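4.3 Sealing and labelling garments held as evidence

1. Open the case in Vrabec and select Exhibits > New. Enter the complainant's reference code, never a name.
2. Place each garment in its own paper bag. Fold the top over twice and tape the full width.
3. Sign across the tape and write the exhibit number on the label.

CAUTION: Do not use plastic bags.

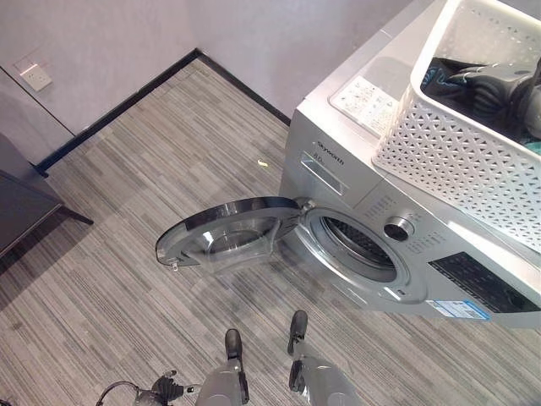

The Recovery Location field takes free text up to 500 characters. Record the room, the appliance or furniture, and its state on arrival. For a front loader, enter the make, any capacity marking and the door position, e.g. "Skyworth, 8.0, door fully open". Drum and detergent drawer are entered on separate lines.

4. Press Lock. Error 701 means the officer code is missing.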